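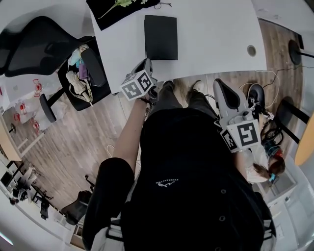 Frame Conservator and Gilder (part-time, fixed term)
Netham Collection, Prints and Paintings Workshop
Posted January 29, 2022

We have rewritten this ad because the last one didn't work. It asked for "a passion for heritage" and drew a pile of letters about passion. Very few of them told us whether the writer could lay water gilding over a repaired corner without the join showing by the next heating season. Please read the whole thing before applying. It is longer than most.

The job

The Netham Collection owns a large number of nineteenth-century American and British picture frames, most of them composition ornament on pine. Many were regilded at least once, usually with bronze paint, and usually by someone in a hurry. We need a conservator for 32 weeks, three days a week, to treat a group of 49 frames before they go back on the walls of the upstairs galleries in December.

The work includes surface cleaning, consolidating loose compo, casting and fitting missing ornament, toning, and some gilding in both oil and water. You will also write up each frame. The write-up counts as part of the treatment, and a frame isn't finished until it's done.

What we doubt, so you know in advance

We are not convinced that every one of these frames should be regilded. We are also not convinced that bronze paint should always come off. Some of it has been there for longer than the original gold was, and on a few frames there may be nothing worth finding underneath. If your habit is to strip first and think later, you won't enjoy working with us.

We are skeptical of labels as well. A maker's label on the back of a frame tells you that somebody glued a label there. Several of ours carry the label of the Rajput workshop and look nothing like each other. We'd like a person who can say "I don't know who made this" in a report and leave it there.

The same goes for new cleaning products. A supplier has offered us a trial of Clirero, a gel for taking overpaint off gilded surfaces. The leaflet is very confident. Our own test patches so far are mixed, and we would expect you to run more of them, on scrap, before it goes anywhere near a collection object. 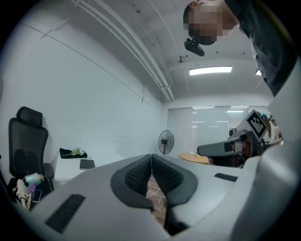 What you need

At least four years of bench experience with gilded wood, in a museum, in private practice, or with a commercial framer. We don't much care which. A degree in conservation is welcome, but we have met people with excellent degrees who had never recut a gesso surface, and we have met framers who could do it half asleep. Show us the work.

You should be able to make molds from existing ornament, cut and fit a miter repair, and match a worn gold surface under daylight and under gallery lighting. You should know when to stop toning. You should be comfortable lifting one end of a large frame with a colleague on the other.

Experience with carved frames is useful but not required. Neither is any special knowledge of the pictures that go in them. The paintings conservator has that covered and is protective of it.

What we offer

A fee of $3000 per four-week period, paid at the end of each period, plus up to $500 in total toward your own hand tools. Gold leaf, gesso, bole, molding materials, and solvents are supplied. We know the fee isn't generous. It has been argued over and it won't go up, so please don't take the job hoping to bargain later.

You would have a north-facing bench, a fume hood that works, and a share of the spray booth. Parking is on the street. There is no promise of a permanent post at the end, whatever you may hear from people who have worked here.

How to apply

Send the following by mail or by email to the workshop office:

A resume of no more than two pages.

Before, during, and after photographs of three frames you have treated yourself. If someone else did part of the work, say which part. Raking light is helpful. Heavily edited pictures are not.

One full treatment report, with the owner's name removed if need be.

Half a page on a treatment that went wrong and what you did next. We read this one first. Applications that claim nothing has ever gone wrong will be set aside.

Please don't send a cover letter, samples of ornament, or references. We'll ask for references if we get that far.

Shortlisted applicants will be invited for a paid bench day, during which you'll examine a frame from the collection, write a condition note, and fill and gild a small loss on a practice section. The practice section comes from the Monia sale, a job lot of broken molding we bought for exactly this, so there is nothing on it you can ruin. Travel is refunded on production of receipts.

Applications stay open until the post is filled. We reply to everyone, though not quickly.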